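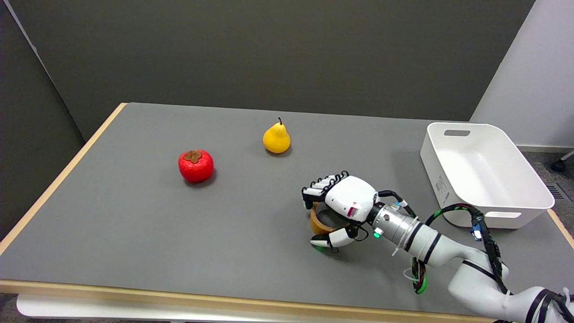 Teaching by Hand, Teaching by Remote
Speaker notes, Raed Obeidat
Vorport open day, 22nd August

Slide 1. Title
Say hello, say my name, say I work on the data side at Vorport. Questions can come at any time. The talk runs long if I tell the Leiva story in full, so keep it short.

Slide 2. What we ask the robot to do
Tabletop clearing. A few things on a table, a bin, and the things have to end up in the bin. Persimmon, pear, roll of packing tape. The fruit is artificial, so it keeps its shape from one month to the next.
People in the room will think this is easy. Let them think so for now.

Slide 3. Two ways of showing it
First way: you take hold of the arm and move it through the task. The motors go slack and the arm records where you put it.
Second way: you stand away from the arm and drive it with something you wear or hold. The arm follows you.
Both give you the same sort of file at the end, joint positions over time plus the camera video. What is in the file is quite different, and most of the talk is about that difference.

Slide 4. By hand
Good points first. You feel the weight of the arm and you feel when the fingers touch the table. New people pick it up in one session.
Bad points. Your own body is in the video. The robot later has to work with no person standing there, and a policy trained on those videos can lean on the sight of your sleeve. We lost most of February to this.
Also, you have two hands and the robot hand has several fingers to pose. Guiding the arm with one of your hands and the fingers with the other is slow and the motion comes out jerky.
Play the Leiva clip here. Stop it before the second reach.

Slide 5. By remote
We use a glove for the fingers and a tracked wrist for the arm. The software that maps one to the other is called Ponent. We wrote it in-house and it still has rough spots, mostly the thumb.
The video is clean. Robot and objects only.
The cost is touch. The operator goes by eye. New operators squeeze too hard or close the fingers too early.
Mention that practice helps a lot. We ask for 50 practice runs before we keep anything a person records.

Slide 6. The tape
Spend time on this one.
Fruit forgives you. It's a rounded thing and the fingers can wrap it from most directions. A roll of tape lying flat is low, has a hole in the middle, and the fingers have to come down over it while the thumb gets underneath or against the side. If the thumb comes in late the roll slides off toward the edge of the table.
Operators find their own answers. One goes in from above, another drags the roll first. Mixed together, those two styles made the policy stall halfway. We now write down one approach per object and everybody uses it.

Slide 7. Numbers
Telard set, collected by remote: 2608 recordings kept.
Leiva set, collected by hand: almost 100, and we stopped there.
Do not compare success rates across the two, the sizes are too far apart. Someone will ask. Say that.

Slide 8. Small things that cost us time
Cables. Tie them down along the arm and leave slack at the wrist. Too little slack and the wrist fights you at the end of its turn.
Bin position. If the bin never moves, the policy learns a place on the table and pays no attention to the bin. Move it between recordings.
Object order. Same problem. Change which one goes first.
Throw out recordings where the operator stops to think. A pause gets learned like anything else.

Slide 9. Which one to use
By hand for a simple gripper, a short task, or a first try in a new lab. By remote once there are fingers involved or the video matters.
We still start new people by hand for 9 runs, so they learn what the arm can reach, and then move them to the glove.

Slide 10. Questions
Likely ones: glove price (refer to the front desk), whether Ponent will be released (no date), whether two arms are planned (yes, on Telard).
Leave the contact slide up while people come forward to try the glove.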